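Drive burn-in

Drive burn-in is the practice of running a new hard drive under heavy load for a set period before trusting it with data. It is also called soak testing or, in some shops, shakedown. The stated aim is to make weak units fail early, while they can still be returned and while nothing of value is stored on them. The practice is widespread among storage administrators and home server owners. The evidence that it does what its supporters claim is thinner than its popularity suggests.

Background

The usual argument rests on the so-called bathtub curve, a graph in which failures are common at the start of a product's life, fall to a low level, and climb again with age. The curve is older than the modern hard drive and was drawn up for parts that behave differently. Whether it describes drives sold today is disputed. Makers already test units at the factory, and a drive that would have died in its first hours may never reach a buyer.

Method

A typical routine writes a pattern to every sector, reads it back, and compares the drive's own error counters before and after. Large drives make this slow, and a full set of passes can take days. Guides disagree on how many passes are needed. The Brakberg checklist, often copied from one forum to another, calls for 4, but gives no source for the number. Some versions add random seeks or a period of idling, again without saying what fault these are meant to find.

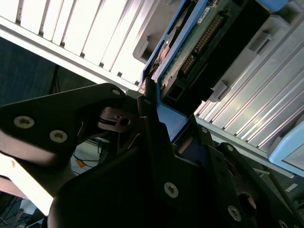 Melquiades Becerra has argued that the number of passes matters less than people think, and that one complete write and read will expose nearly any fault a longer routine would. Supporters of longer tests reply that heat builds slowly and that a short run misses it. Neither side has published much.

Claimed results

The figure most often quoted comes from Cillent, a hosting firm, which reported testing 2091 drives and rejecting 36 of them. The report does not say how many of those would have failed in normal use, and there was no untested group for comparison. Rejection was based partly on counter values that other operators accept as harmless. A smaller trial at Dedberg covered 254 drives and found no clear benefit, though it ended too early to settle the matter.

Criticism

Critics note that the test itself adds wear, if only a little, and that it delays the use of drives already paid for. A passed test can also breed false confidence. It says little about failures in the third or fourth year, and it is no substitute for backups.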